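Sadent Paper Goods: Frequently Asked Questions

What do you sell?

Sadent sells gift wrap, greeting cards, desk calendars and small boxed gifts. Most of the wrap is printed on uncoated paper in our own shop. The cards come from three illustrators we have worked with for years: Manee Thepsuriya, Theerawat Saengthong and Orathai Khunthong. Their names are on the back of each card.

Can I order a single card?

Yes. There is no minimum on cards or calendars. Gift wrap is sold by the sheet or by the roll. Sheets are folded for mailing unless you choose the tube at checkout, which adds $2 to the order.

Do you personalize gifts?

We can add a name or a short line of text to any item marked "Can be personalized." Please type the text exactly as you want it, including capital letters and accents. We copy it from the order form and do not correct spelling. Emoji will not print.

How long does personalizing take?

Allow four extra working days. In November and December it is closer to eight. You will get an email with a proof, and we start once you have approved it. If you don't see the proof, check your spam folder before writing to us.
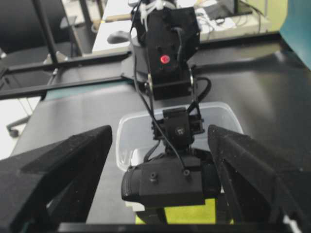 A black robot arm with its small red indicator light on.

Can I return something?

Plain items can be sent back within 30 days if they are unused and still in their packaging. You pay the return postage. Personalized items can only be returned if we made a mistake or the item was damaged on the way to you. In that case send a photo and your order number, and we will replace it or refund you, whichever you prefer.

My wrap arrived creased. What should I do?

Light creases from folding will come out if you lay the sheet face down and iron it on low with no steam. For anything worse, write to us within a week of delivery. Do not iron the Fastetti range, which has foil dots that lift off with heat.

Is the wrap recyclable?

All of it is, apart from Fastetti. Take off tape and ribbon first. Some towns do not accept dark dyed paper, so check your local rules if you bought the navy or the forest green.

When do the new calendars come out?

In September. The wall calendar and the desk calendar go on sale together. Refills for the Motance wooden stand fit both this year's stand and the older one with the narrow slot.

Do you sell to shops?

Yes. Wholesale orders are handled by Kamonchanok Luangrath. Ask for the Sombatkul price list, named after the street we started on. Cards are sold to shops in packs of six per design.

Can I pick up my order?

Choose "Pickup" at checkout and wait for the email saying it is ready. The counter is at 659 Sombatkul Street, side entrance, and closes at 4:30 p.m. Bring your order number. Someone else can collect for you if they have it.

How do I reach you?

Use the contact form or call extension 677 in the mornings. Ottar Halvorsen answers most of the messages and usually replies by the next working day.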